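Ticket 3642 – Kabelführung am Greifarm, Freigabe nach Hausregel
Gemeldet von: Stela Lungu, Zelle Toma, Status: in Arbeit

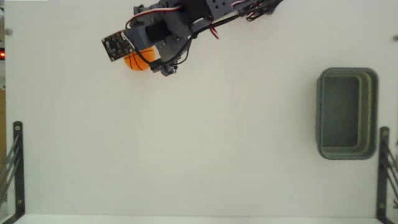 Worum es geht

Hallo zusammen, ich mache das jetzt doch als richtiges Ticket auf, im Chat geht es sonst wieder unter. Beim Ball-in-die-Kiste-Ablauf bricht mir der Arm seit dem Umbau immer wieder mit "Verbindung Handgelenk verloren" ab. Nicht jedes Mal, das wäre ja einfach! Von 300 Durchläufen sind 73 so gestorben, fast alle beim Drehen des Handgelenks kurz vor dem Ablegen.

Mein Verdacht sind die Leitungen. Das rot-weiß-dunkle Bündel macht oben am Handgelenk einen weiten Bogen über das obere Greiferteil, das schwarze Kabel hängt in einer Schlaufe unter dem Gelenk, und mitten unter dem Arm baumelt noch ein kurzes Stück Rot-Weiß-Schwarz, bei dem ich auf Anhieb nicht sagen kann, ob das Ende irgendwo hingehört. Nach unserer Regel (Blatt Kabelführung, Abschnitt "bewegte Achsen") dürfte der Arm so gar nicht freigegeben sein. Ist er aber, mit Haken und allem.

Was ich schon probiert habe

Neustart der Steuerung, klar. Hat für ein paar Durchläufe geholfen, dann wieder derselbe Fehler.

Geschwindigkeit am Handgelenk halbiert. Wird seltener, geht aber nicht weg. Das spricht für mich gegen die Software, aber Calell sieht das anders, siehe unten.

Netzteil getauscht gegen das aus Zelle Woton. Kein Unterschied, ist schon wieder zurück.

Spannungsfrei am kleinen Stecker der Platine gewackelt (ja, nach Regel: aus, abgezogen, gewartet). Sitzt nach Gefühl fest. Ein dünnes schwarzes Kabel läuft von dort in der Nähe weg und nach unten zum Greifer, und wenn die Finger ganz aufgehen, wird das ziemlich stramm. Das gefällt mir überhaupt nicht.

Antwort Support Calell, 10:40 Uhr

Bitte zuerst die Firmware am Handgelenk auf den aktuellen Stand bringen und die Wartezeit am Bus auf 300 Millisekunden setzen. Danach erneut testen und Protokoll anhängen.

Nachtrag von mir, 14:15 Uhr

Gemacht, beides. Jetzt kommt die Meldung halt später, weg ist sie nicht. Und ehrlich gesagt möchte ich eine längere Wartezeit auch nicht drin lassen: In unseren Regeln steht, dass der Arm bei Verbindungsverlust sofort stehen bleibt, und das hebeln wir damit ja ein Stück weit aus. Habe den Wert wieder zurückgestellt und im Zellenbuch eingetragen.

Was bis zur neuen Freigabe gilt

Toma läuft nur noch mit reduzierter Geschwindigkeit und nur, wenn jemand am Halt-Taster steht. Nachtlauf ist gestrichen, auch der kurze.

Leitungen am Handgelenk werden auf beiden Seiten des Gelenks befestigt, dazwischen bleibt eine Schlaufe, die bei voller Drehung nicht spannt und nirgends einhakt. Bitte von Hand und stromlos einmal komplett durchdrehen, in beide Richtungen – nicht nur bis zur Ablageposition.

Offene Leitungsenden: zurückverfolgen, dann anschließen oder ausbauen. Wer eins liegen lässt, isoliert es und hängt ein Schild mit Namen dran.

Und bitte den Haken auf dem Freigabeblatt erst setzen, wenn man wirklich alle Achsen gefahren hat. Ich nehme mich da nicht aus, ich habe es letztes Mal auch nur überflogen.

Offen

Ersatzleitung für den Platinenstecker ist bei Rurnano bestellt, etwas länger als die jetzige. Soll im Februar kommen. Bis dahin lege ich die alte anders und teste die Fingeröffnung einzeln, Ergebnis trage ich hier nach.

Frage noch an Calell: Gibt es für das Handgelenk einen Mindestbiegeradius für das schwarze Kabel? Im Handbuch habe ich nur den Wert für die Basis gefunden.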